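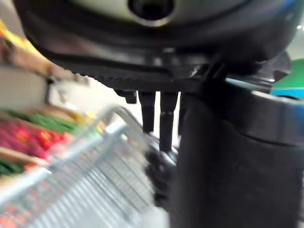
Posted by Kyle Sadunov

Hi all, time for the grocery update! I know the last one was mostly me complaining about batteries, so I'll try to give you more to chew on.

The big number first: we now have 258 usable episodes from the produce section at the Skedville store, up from 47 when I last wrote. I'm really happy with that. An episode for us is one full go at a task with the arm, start to finish, with the wrist camera and the joint readings saved together. Anything where the two drift apart gets tossed (we lost a whole batch that way in the first week, ouch).

The wrist view is what the Rolent model learns from most, and it's a busy one. You get the fingers hanging down from the housing, a wire cart basket, and then red and green produce way back behind it, pretty soft. Plenty of the shots smear when the arm is moving, too. We talked about throwing those out and decided to keep them, since the model will be seeing the same blur when it runs for real. I did slow the arm down a little for the second half of the set, and I'd like to compare the two halves before anybody gets attached to either one.

Labeling is behind. Two of us are doing it in the evenings and we still disagree on when a grasp "starts." I wrote up a one-page rule for it, and we're redoing the oldest files with that rule now. It's slow and a bit dull but the labels are already cleaner!

Money: the Morgan grant is on track. We spent less than planned on travel and more on storage drives, and I'd like your okay to move the leftover travel money over to drives. There are 5 more store sessions in the plan, all before the end of September. I want at least one of them to be at the bakery shelves, so we aren't training on nothing but vegetables.

One thing I need from you: the store's permission letter has to be renewed before the next session. I sent the form over with this report, so please sign it when you get a minute.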